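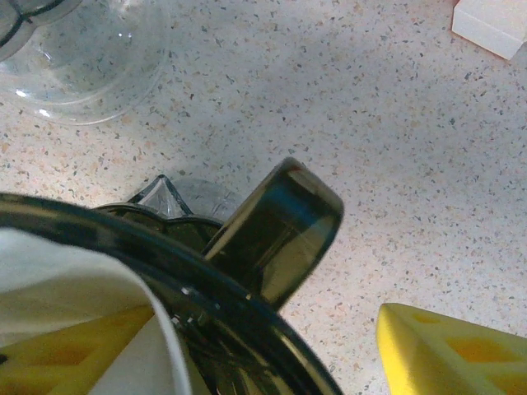
A glass bowl on the speckled counter.

Home | About Us | Our Glass | Classes | Visit

About Us
By Elmarie Mnguni
December

Print this page | E-mail this page

Vilunlow began with a cupboard that wouldn't close. Gerrit Venter had inherited his grandmother's drinking glasses, and then an aunt's, and then a whole box from a neighbor who was moving to Bremel and had heard he was "the glass man." He wasn't, at that point, but the name stuck, and by the time Edeltraud Wegener and I came along to help him sort through it all we had 345 pieces on the dining table and no room left to eat.

So we rented a little place on Ollier Street, put in good lamps and a long counter, and opened the door. We sell and lend everyday glassware - cups, tumblers, bowls, the things you reach for every morning - and we teach people how to look after it. We have nothing against fancy crystal (Edeltraud is very fond of it, as anyone who has sat beside her at dinner will tell you), but our hearts are with the plain clear cup that has been through a thousand breakfasts and still has a few thousand left in it.

Most of you know us through the Tuesday class, which has been going for 8 years now and still fills up faster than we would like. There are 19 places. We start at half past six with tea, and then everybody unwraps whatever they have brought from home and we talk about it. You'll learn how to check a rim, how to lift off a cloudy film with warm water and vinegar, and how to pack a cupboard so that you aren't stacking one glass inside another and then fighting to get them apart at Christmas.

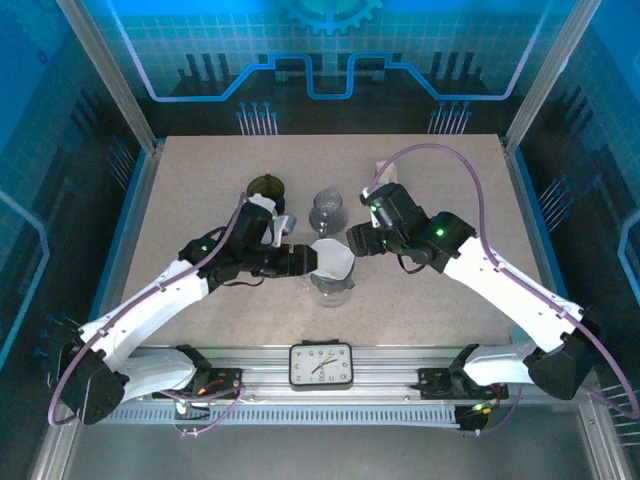
Clear glass cups and a green-tinted one on the table, with the clock at the front.

Rims are where we spend the most time, and where Maarja Lūse really shines. She joined us from the Þórarinsdóttir workshop and has the most patient hands I have ever seen! She will happily spend ten minutes on one cup, going slowly along the edge, and she has talked many a worried owner into keeping a favorite they were ready to throw out.

Oğuzhan Yaman looks after the lending shelf, which currently holds 717 pieces for weddings, school suppers and family parties. Please bring them back rinsed if you can, and do tell him if something got broken - he would much sooner hear it from you than find it at the bottom of the crate.

We are always glad of visitors, whether you have a whole cabinet to sort or a single cup wrapped in a dish towel. Ring the bell by the side door, as the front one sticks in cold weather.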